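Jallport 동아리용 그리퍼 키트 Tovar

학교 로봇 동아리와 대회 준비반을 위한 그리퍼 키트입니다. 이미 로봇 팔을 가지고 있는 팀이 손 부분만 바꾸어 달 때에 사용합니다. 키트는 Sillia 학생 로봇 교실에서 한 학기 동안 사용한 후에 지금의 모양으로 정리되었습니다.

구성품
그리퍼 본체 1개
손목 카메라 1개와 고정 브래킷
연결 케이블 2개
나사 세트(32개, 예비 포함)
학생용 실습 책 1권, 한국어

본체 무게는 1,738g입니다. 팔의 허용 하중에서 이 무게를 먼저 빼고, 남은 값으로 들 물건을 정해 주십시오. 작은 팔을 가지고 있는 팀은 주문 전에 문의하시는 것이 좋습니다.

손목 카메라는 물건에 가까이 갈 때의 화면을 학생에게 보여 줍니다. 실습 책의 4장에서는 이 화면만 보고 접근 각도를 고치는 연습을 합니다. 처음에는 어렵습니다. 그리퍼가 화면의 많은 부분을 가리기 때문에, 학생들은 보이는 테두리를 기준으로 위치를 판단하는 방법을 배웁니다.

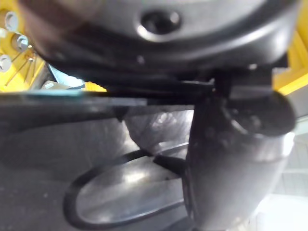 손목 카메라 화면. 그리퍼 아래쪽에 검은 테두리의 타원형 물체가 보인다.

대회에서 사용하는 경우에는 Gomow 제어 프로그램의 기록 기능을 켜 주십시오. 기록 파일은 한 번에 3,000줄까지 저장되고, 그다음은 새 파일이 됩니다. 교실을 맡고 있는 Eftychia Gkikas 선생님은 연습이 끝난 후에 학생들과 함께 기록을 읽는 시간을 가집니다. 이 방법을 다른 팀에도 추천합니다.

주의 사항
나사를 조일 때에는 전원을 꺼 주십시오. 손가락 부품 사이에 손을 넣지 마십시오. 케이블은 팔이 끝까지 회전해도 당겨지지 않는 길이로 묶어야 합니다.

가격은 159유로이고 배송비는 따로 계산됩니다. 동아리 주문은 학교 이름으로 하실 수 있습니다. 다음 생산분은 8월에 발송합니다.

기술 문의: Benedikt Mühlbauer
페이지 수정일: 2022-05-08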